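Kamach Titles 2 review

Posted 25 August 2022
Filed under: Video, Plugins, Motion graphics

Price: $59 one-time, or included with a Kamach subscription
Works with: Mac and Windows, as a plugin for most of the big editing programs
Rating: 3.5 out of 5

Kamach Titles 2 is a pack of animated titles and lower thirds with its own small control panel. I bought the first version a few years ago and used it on nearly every job until an update to my editor broke it. The new one is a full rewrite. I have had it installed for six weeks and have used it on two client jobs and a pile of short how-to clips.

What you get

There are 211 templates in the box. They are sorted into lower thirds, full-screen titles, callouts, counters and end cards. The lower thirds are the best of the lot. They are plain, the timing is sensible, and the text box grows with the name you type so you don't have to fiddle with padding. The full-screen titles are more of a mixed bag. A good share of them have the glitchy, shaky look that was everywhere a while back, and I won't be using those.

Callouts are new in this version. You drop one on a clip, drag the dot to the thing you want to point at, and the line and label follow. Tracking is built in and it copes well with slow movement. With a hand moving quickly in the shot it lost the point, and I had to go back and set it again by hand. I used callouts mostly on close-up household clips, where the labels need to be small and stay out of the way.
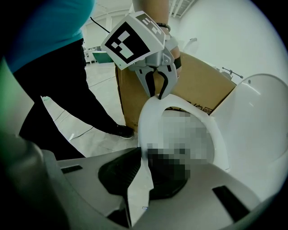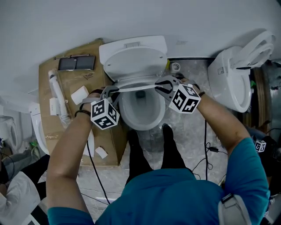

Toilet seat, close up and from above

White text over white plastic or a white wall is a problem with any title pack. Kamach has an Auto Contrast switch that is supposed to fix this by putting a soft shadow behind the letters. I found the shadow too weak at the default setting and turned it up to the maximum. The solid backing bar works better. You can set its colour and opacity once and save that as your default.

Installing it

Installation goes through the Kamach desktop app, which wants an account and a restart. The download took longer than I expected for a title pack. If you work on more than one computer, note that the licence covers two machines and you have to sign out of one before adding a third. My saved defaults did not carry over to the second computer. There is an export button for them, buried under Advanced.

Speed

On my four-year-old laptop the lower thirds play back without rendering. Anything with blur does not. A ten-minute video with a dozen titles exported in nearly the same time as it did without them. The counters were the slowest. I tested one that runs from zero up to 3,000 and it stuttered in preview, but the exported file was smooth. The same counter also dropped the comma when I set it to stop at 2,737, and I had to turn the separator off and on again to get it back. Support replied in two days and said a fix was coming.

Compared with the others

Leka is the one most people will be weighing this against. It is cheaper and has a bigger library, but every template is a separate download and the names don't tell you much. I gave up looking for a simple centred title and made my own. Ullia is closer in quality and has nicer type, though it only comes as a subscription and there are no callouts. If you already pay for Ullia I wouldn't switch for the lower thirds alone.

What I liked

Lower thirds that resize properly
One-time price is still offered
Backing bar defaults can be saved
Templates are searchable by length in seconds

What I didn't

Auto Contrast is weak
Tracking drops out on quick movement
Needs the desktop app running to open the template browser
Too many glitch titles

Should you buy it?

If you make training videos, interviews or how-to clips, yes, and wait for a sale if you can. The first version was discounted every October. If you mainly want flashy openers, try the free trial first. It puts a watermark on exports but nothing else is locked.

Owners of version 1 can upgrade for $25. Old projects will not convert, so keep the old version installed if you still need to open them.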